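Entretenir des ustensiles à manche en bois

Un manche en bois s'abîme d'abord là où il rejoint la partie métallique. L'eau s'y glisse, le bois gonfle, sèche, puis se fend dans le sens du fil. Un entretien régulier évite la plupart de ces dégâts et demande peu de matériel.

Ce qu'il faut

Un chiffon de coton sans peluches
De l'huile de lin alimentaire ou de l'huile minérale pour planches à découper
Du papier abrasif, grain 240 et grain 400
Du savon doux
Un torchon sec

Laver

Lavez l'ustensile à la main, à l'eau tiède, sans le laisser tremper. Le lave-vaisselle est à proscrire, même en programme court. Essuyez aussitôt, en insistant sur la jonction avec le métal, puis laissez sécher 6 heures à l'air libre, loin du radiateur.

Poncer

Si la surface est rugueuse au toucher, passez le grain 240 dans le sens du fil, puis le grain 400. Arrêtez-vous dès que le manche est lisse. Un manche verni qui s'écaille doit être poncé entièrement avant de recevoir de l'huile. Dépoussiérez au chiffon à peine humide et attendez que le bois soit de nouveau sec.

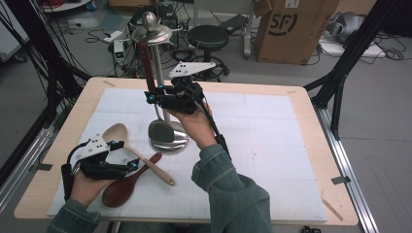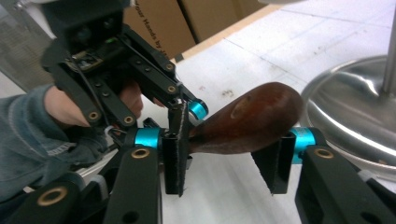
Pour huiler, versez quelques gouttes sur le chiffon, jamais directement sur le bois. Étalez une couche mince, laissez pénétrer 16 minutes et retirez l'excédent. Les formes renflées, comme la pièce de bois brune en forme de poire de la seconde photo, se travaillent en tournant l'objet dans le chiffon, de la partie étroite vers le bulbe. Passez 3 couches en tout, à un jour d'intervalle. Étendez ensuite les chiffons à plat dehors avant de les jeter : imprégnés d'huile de lin et roulés en boule, ils peuvent s'enflammer seuls.

Ranger

Suspendez les ustensiles plutôt que de les serrer dans un pot, où le bas reste humide. Laissez un espace entre les manches et évitez le voisinage immédiat de la plaque de cuisson. Dans un tiroir, posez-les sur un torchon plié et attendez qu'ils soient bien secs avant de refermer.

Fréquence

Pour un usage quotidien, une couche d'huile tous les 5 mois suffit. Un bois clair et mat, qui boit l'eau dès qu'on y pose une goutte, réclame de l'huile sans attendre. Si le manche bouge sur sa tige, l'huile n'y changera rien : il faut le recoller avec une colle époxy compatible avec le contact alimentaire et respecter le temps de prise indiqué sur l'emballage.

Emlyn Cadwaladr
Mis à jour le 6 juin 2022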